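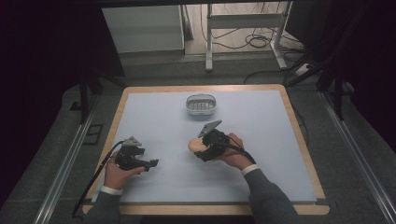
What do you pay for when you hire the Wustico hand-held gripper kit?

The pair of grippers, the cables, the recording software and one day of setup. Tables, objects and people's time are extra, and those are what catch teams out.

Week 2 handout – kits and services on offer
Mon 27 May, notes by Impi Toivonen

Three suppliers today: Wustico, Staker, Jang. Read the Ullero review before the seminar, it's short.

Wustico – cabled pair, one per hand. Person does the task, the kit records how the hands moved, the robot gets trained on it later. Good: quick to learn, you feel the object through the handle. Bad: cables. Ask where they run before you sign anything.

Staker – sells the service, no kit. You send a task list, they send back recordings. 700 per task, reworks charged on top. Fine for small jobs. You dont get to see the sessions, so write the task sheet very carefully.

Jang – robot arm driven from a second arm. Slower per go, but the recordings come from the same arm that will do the job later. Won't cover in depth, see December notes.

Ullero review, main points:
– 1,761 recordings delivered, 165 thrown out on checking
– most rejects were bad starts, hands already moving when recording began
– small smooth objects gave more drops than boxes did
– reviewers liked the training day, didn't like the manual

Note the review only tested table-top tasks. Nothing on doors, drawers, cloth. Don't quote it as if it did.

Things to ask any supplier
Who owns the recordings. Who checks them, and when – same day is best. What counts as a failed go. Are spare jaw tips included. Can a left-handed person swap the order of the task or is it fixed.

For the seminar: pick one task from your own workplace and say which of the three you'd hire. One page, no more. Put the cost in, even if its a guess, and say what you would do with the rejects – keep or bin. We'll start with that one.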